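Last updated: February

Thérèse Paquette has eaten soup for breakfast for eleven years and would like you to stop making that face.

"People will eat cold pizza over the sink at 7 a.m.," she says, "and then tell me broth is strange."

She runs Kosum, a breakfast counter with a short menu and shorter hours. She opens at six and locks up when the pot is empty, which on a good morning means 70 servings and on a bad one means she eats lentils until the weekend.
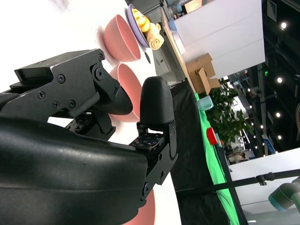

Her landlord, Renato Quiroga, wanted pancakes. He still brings it up. "He has a spreadsheet," Paquette says. "In the spreadsheet, everyone wants pancakes." Quiroga, reached by phone, confirmed the spreadsheet and offered to send it.

The early months were lean. She spent $600 on a sign that spelled "breakfast" correctly and "soup" with two p's, and she kept it up for most of a year. "I'd paid for the extra letter."
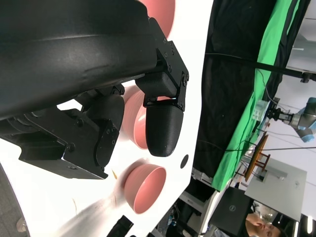
On the matter of toast

She serves it, grudgingly. Bautista Sepúlveda, who bakes the bread, thinks the soup is there to keep his toast company. Paquette has heard this theory.

"Bautista is very talented and gets up at two in the morning," she says. "I let him have opinions." 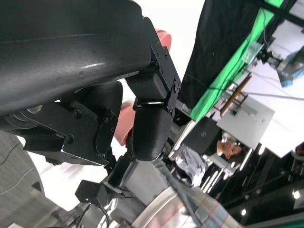
As for a second location, she has been asked, mostly by her mother. She looked at one place, hated the parking, and went home. "I'd have to hire another me, and I've worked with me."

Tomorrow is barley. She isn't taking requests.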